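Section 4. Folding Hand Towels

4.1 Preparing the surface

1. Cover the folding table with the Zamdale felt cloth. Allow the cloth to hang over the table edges on all sides.
2. Smooth the cloth from the center outward and remove lint.
3. Place one towel near the center of the table.

Note: Towels must be completely dry before folding. Damp towels are to be returned to the dryer.

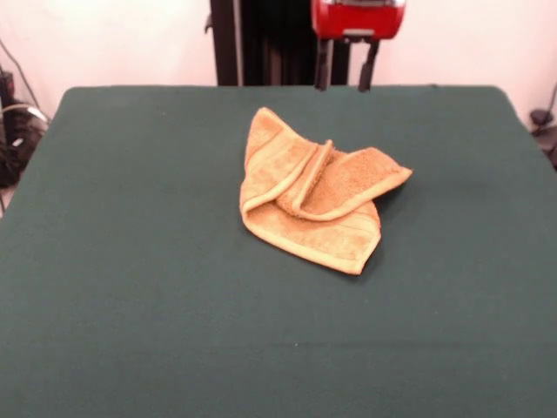
4.2 Opening and folding

Towels are to be opened fully before the first fold is made. Find the corners before pulling on any part of the cloth. The flat woven hem is smoother and paler than the looped pile, as on the orange-tan towel, and may be followed by eye to each corner. Where a ridge of cloth has rolled over on itself, lift the upper layer and turn it back.

4. Hold two neighboring corners and lay the towel flat.
5. Press the hems straight with the palm of the hand.
6. Fold the towel in half, matching hem to hem.
7. Fold in half again and place on the Larnier shelf with the folded edge facing out.

Caution: Do not pull on single loops. Towels with pulled loops or open hems are to be set aside for repair.

Caution: Do not stack more than 100 towels on one shelf.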